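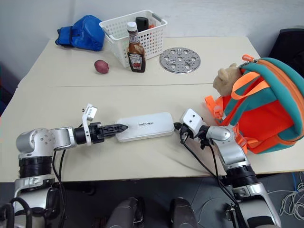 I have fallen completely in love with jigsaws this year, and I mean the big ones, the 2,000 piece monsters that take over your house for weeks and make you late for work. I used to think they were something you did at your gran's when it rained. Now I have opinions about knob shapes! I also have opinions about tables, and the first is that colour matters far more than size. Pale cream like this one is lovely, as dark pieces show up beautifully against it, but do look at where the two sections join in that straight line across the middle. A seam like that is a gift if you use it as a ruler for your bottom edge, and a menace if you build over it and then decide to shift the whole thing a few inches to the left. I've done both. I did the second one twice.

The one that started all this was a harbour by a little firm called Hellström, which Su-chen Liu lent me in May with the words "don't blame me". It's a painting of a fishing town called Drallham, with rows of crooked houses going up a hill, washing on lines, gulls everywhere and a great slab of grey-green water along the bottom. I did the edges in one evening and felt terribly clever. Then I met the water. I think the water took longer than everything else put together, and there was one stretch of it, between the pier and a small red boat, that I looked at every single morning for 12 days while the kettle boiled and never added a piece to.

What got me through was sorting by shape, which I'd always thought of as a bit joyless. You give up on the picture altogether and put all the pieces with two knobs and two holes in one tray, all the ones with three knobs in another and so on (there are some real oddities in a Hellström, including one that looks like a startled cat). Then you look at the gap and ask what sort of piece it wants. It's slow, but it's a calm sort of slow, and every so often one drops in with that tiny click and you feel like ringing someone up to tell them.

I did ring someone up, as it happens. Leilani Mercado was very patient about it and then told me she does hers without looking at the box lid. At all! She tips them out, puts the lid in another room and finds out what it is as she goes. I tried it with an old 500 from the charity shop and had a wonderful time, apart from being convinced until quite late on that a basket of bread rolls was a hedgehog. I wouldn't do it with anything large, but for a wet afternoon it's tremendous fun and I can't think why it had never crossed my mind.

A few things I've picked up, in no order at all. Turn everything face up before you do anything else, even though it's dull and your back will complain. Use baking trays for sorting, the shallow ones, and borrow more than you think you'll need. Daylight beats any lamp, and if you must work in the evening then put the lamp to one side so it rakes across the pieces and shows you the edges. Don't force a blue piece because you want it to fit. If you have a cat, you have my sympathy.

I'm less sure about glue. People get quite heated on the subject. I can see the appeal of keeping one after all that work, and Su-chen has a gorgeous one hanging on her landing, a map of the night sky that I'm always stopping to look at on the way to the bathroom. But I like breaking them up. I leave a finished puzzle out for a couple of days so I can admire it every time I walk past, then I start from a corner and fold it in on itself in big crackling chunks, and it all goes back in the box for whoever's next. Drallham has since gone to my sister, who sent me a photo of the water with no message attached.

Next on the pile is a Trallholm, a make I've never tried. It's a greenhouse full of ferns, so that's a lot of green, and the pieces are supposed to be cut without any grid, meaning you can't rely on four corners meeting neatly. I'm itching to get at it. I had a quick peek in the bag last night and found one shaped almost exactly like a teapot - I put it back, but I know it's in there. If you've done one of theirs, please tell me how you got on, and whether I should start with the pots or the glass. I'm leaning towards the pots.

Reading time: 4 minutes

Recent posts
The charity shop shelf and how I lost a whole afternoon
Marmalade, second attempt
Walking to Hendilix and back in the wrong shoes
Books I bought for the cover

Contact | © All words my own, please ask before borrowing | Back to top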